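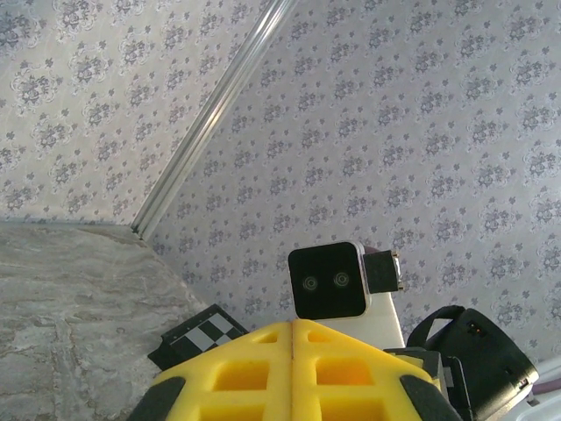
# 腕部双目相机的手眼标定（厨房台面版）

以下步骤假设你已经把夹爪装好，相机也固定在腕部支架上了。还没装的，先去看上一篇，顺便接受一个事实：支架至少要打印两遍，第一遍的螺丝孔永远差半毫米。

我用的控制板是 Gasard，标定脚本叫 Callis，是 Laurinda Lobo 写的，她的注释只有一句：“别乱改第 97 行。”我改过，后来又改回去了。

## 准备

- 棋盘格标定板，一定要贴在硬底板上。打印纸直接铺桌上也能跑，跑出来的结果适合拿去写小说。
- 一把卡尺，量格子的实际边长。打印机说的 100% 缩放，听听就好。
- 一块不晃的台面。折叠桌请退场。
- 一个下午，以及不会在中途要做饭的家人。

## 第一步：固定标定板

把标定板放在机械臂够得着、相机看得全的地方，用双面胶粘住底座。之后整个过程里谁也别碰它。我那次收尾时用袖子蹭了一下，残差立刻翻倍，又从头来过。

## 第二步：锁死曝光

自动曝光要关掉。台面反光，手臂一动画面忽明忽暗，角点检测就开始凭心情工作。把曝光调到白格不过曝、黑格边缘清楚为止，然后写进配置：

```yaml
camera:
 auto_exposure: false
 exposure_us: 2000
board:
 square_mm: 实测值
```

左右两个镜头用同一个曝光值。分开调看着讲究，回头查问题时会很想骂当初的自己。

## 第三步：采集姿态

```
callis capture --out kitchen_run
```

手动把臂拖到一个姿态，松手，等它停稳再按回车。最少采 6 组，我建议多采，直到你开始怀疑人生，再加两组。

姿态之间要有足够的旋转。新手（去年七月的我）最爱只做平移，每张图都端端正正，解出来的矩阵却说相机长在冰箱里。绕三个轴都转一转，幅度大一点，只要整块棋盘还在画面里就行。

另外注意夹爪。泡沫夹爪又厚又圆，挡视野的本事一流，手腕一低，棋盘下排角点就没了。Callis 遇到缺角会直接丢掉那一组，也不吭声，所以每采完几组看一眼日志：

```
callis list kitchen_run
```

## 第四步：求解

```
callis solve kitchen_run --mode eye-in-hand
```

这里的模式别选错。相机跟着手走，选 `eye-in-hand`；相机架在旁边看，选 `eye-to-hand`。选反了程序照样给你一个结果，小数点后面还挺长，很有说服力。

平移部分拿卡尺对一下。相机到法兰的距离，量出来和算出来差几毫米可以忍，差几厘米就回到第三步。

## 第五步：验证

让夹爪去碰棋盘的一个角点，先停在上方，再慢慢往下。速度限到最低，手放在急停上。泡沫头撞一下台面问题不大，但支架是打印件，脾气脆。

换三四个不同的接近方向重复一遍。如果偏差总朝同一边，多半是工具坐标系没设对；如果东一下西一下，先查支架螺丝和线缆。

## 常见问题

**残差很小，抓东西还是偏。** 格子边长填错了。重新量，别用文件名里写的那个数。

**臂一转，图像就断。** 线太紧。腕部的线要留出一整圈余量，再用扎带固定在小臂上，别让接头受力。

**Sundgate 的驱动找不到第二个镜头。** 换个 USB 口，别和 Hendricks 电机控制器挤在同一个集线器上。我为此重装过两次系统。

**日志里报时间戳跳变。** 把缓冲区设成 2,000 帧再试。原因我没查清，Laurinda 说她也没有。

标定文件存好之后，把支架位置用记号笔画条线。下次拆下来清理再装回去，线没对上就老老实实重标。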